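Reading time: 3 min

I married my best friend's ex, and now the three of us are opening a supper club

For release in November

Hi, I'm Ekrem Karabulut, and I've never written a press release before, so please bear with me! My husband Wilano says I should have hired somebody. Our housemate Gökçe says I talk enough for a whole agency and should save the money. Gökçe also happens to be Wilano's ex, my best friend since college, and the person who introduced us. You can probably see why a couple of local papers have been asking questions.

So let me make it official. This November the three of us are opening Satby, a small supper club for people in families that don't fit neatly on a holiday card. Exes who still get along, step-parents, couples who live in two houses, friends raising kids together – come as you are, bring whoever you call family, and we'll feed you.

How we got here

Gökçe and Wilano were together for six years. When they split up it was sad but friendly, and I was the one on the phone with Gökçe most nights, eating cereal out of the box and listening. Wilano and I barely knew each other then. We got talking a good while later at Gökçe's birthday dinner, while we were washing up (I washed, he dried, and he was terrible at it), and by the time the pans were done I had a problem.

I told Gökçe the next morning. I had a whole speech ready and got through maybe two sentences. There was a long silence, then a laugh, then a second, much longer silence. We didn't talk for three weeks. I won't pretend that part was easy, because it was the worst three weeks of my life.

Then a text came through at seven in the evening – "are you two coming to dinner or what" – and we went. We've had dinner together once a week ever since. When Gökçe's lease ran out the year after our wedding, moving into our spare room seemed like the obvious thing to do. My mother needed a little longer to find it obvious, but she comes to dinner now too, and she brings the good rice.
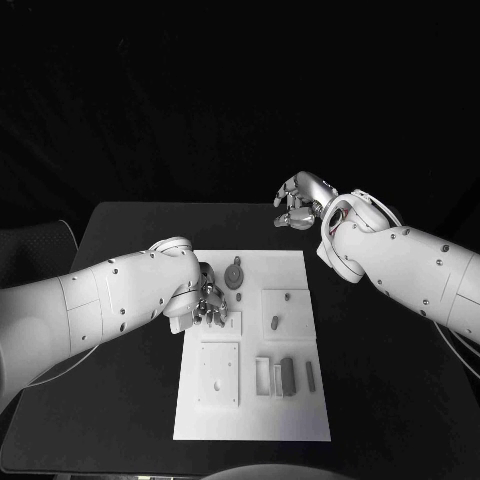

What a night at Satby looks like

There are 20 seats at one long table. You get soup, a main dish, dessert and as much bread as you can handle. The price is $20 a head, and kids under ten eat free. Gökçe runs the kitchen, Wilano does the drinks, and I do the talking (no surprise there).

We don't do speeches or icebreakers, and you don't have to explain who you are to each other. If you want to tell us, though, I'll pull up a chair! I love these stories. When we posted a little note online asking if anyone would come to something like this, 165 people wrote back, and some of them wrote pages. One woman told us she spends every vacation with her ex-husband's new wife, and they leave him at home with the dog.

Doors open at 6:30 p.m. and we eat at seven. To save a seat or set up an interview, write to me through the contact form on the Satby page. I answer everything myself, usually late at night. All three of us are happy to talk to reporters, but please ask Gökçe about the lentil soup first or you'll never hear the end of it.

– Ekrem Karabulut, Satby

Comments (3)

plivirex: My ex was best man at my wedding and my aunts are still talking about it. Saving up for four seats.

Dot M.: Is there a vegetarian main? My stepdaughter won't eat meat and her mom would be coming with us.

Ekrem K.: @Dot M. Yes, every night! Tell me how many of you there are and I'll put you all together.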